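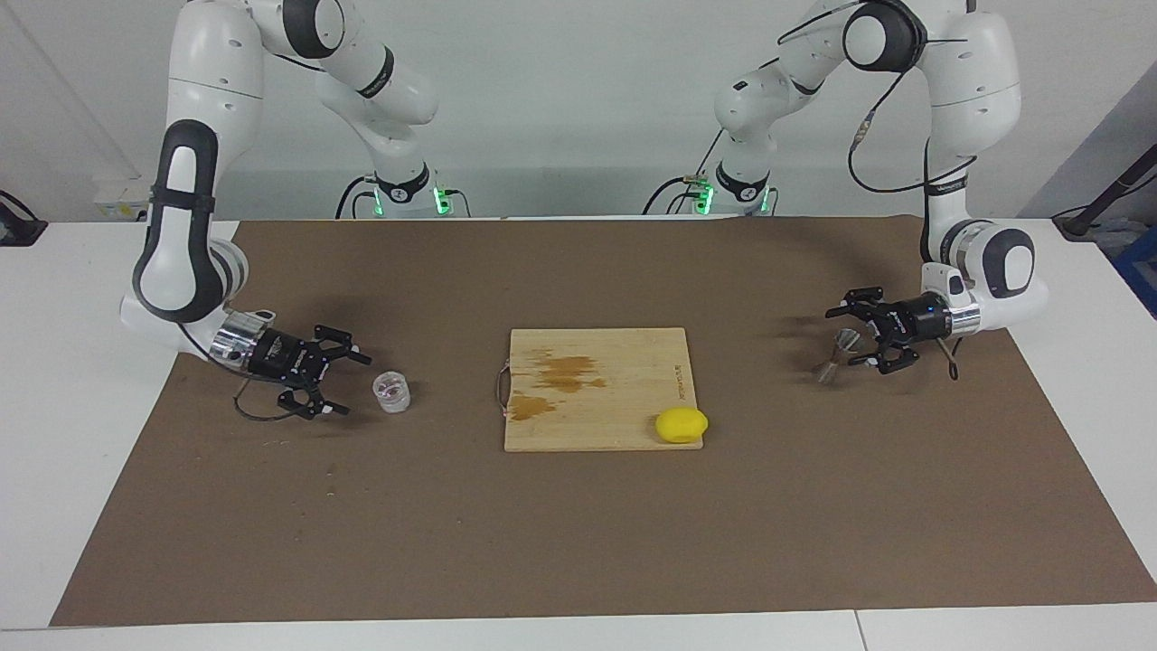
Notes from the drinks table

The evenings are light at last, and a good many of you have written in asking for something cold and simple to serve in the garden at Prunden. We had such a lovely time with the hot toddies back in November that it seemed only fair to give summer its turn, so this issue is all about lemons, small cups and the rather sticky business of putting the two together.

First, the covering. A big sheet of brown paper over the whole tabletop is the best thing we know for an afternoon of pouring - it takes the drips, and you can fold the lot up when your guests have gone home. Put a bamboo board in the middle and do all your cutting and measuring there. Bamboo does show its stains, I'm afraid, especially if tea or syrup is left to sit, but a wipe with the cut side of a lemon and a pinch of salt brings most of it round.

A small metal cup is handy for measuring, and it can stand on the board beside the lemon while you keep the little clear ones to one side for serving. There will be drops on the paper between board and glass, however steady your hand, and I have quite stopped minding them.
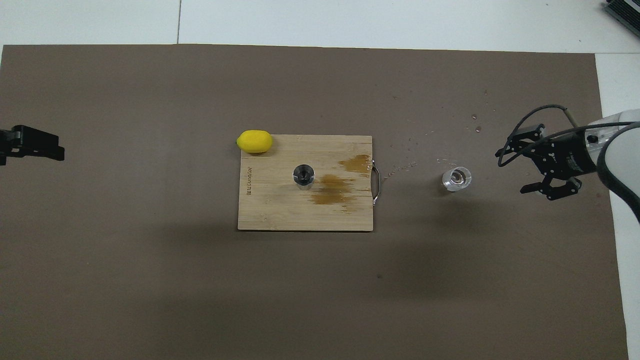 Caron lemon cooler

Squeeze 12 lemons into a large jug and stir in 400 grams of sugar until it has gone. Top up with cold water, taste, and add more water if it makes you wince. It fills up to 57 small cups, if you are modest with the pouring. Mint is nice, if the slugs have left you any.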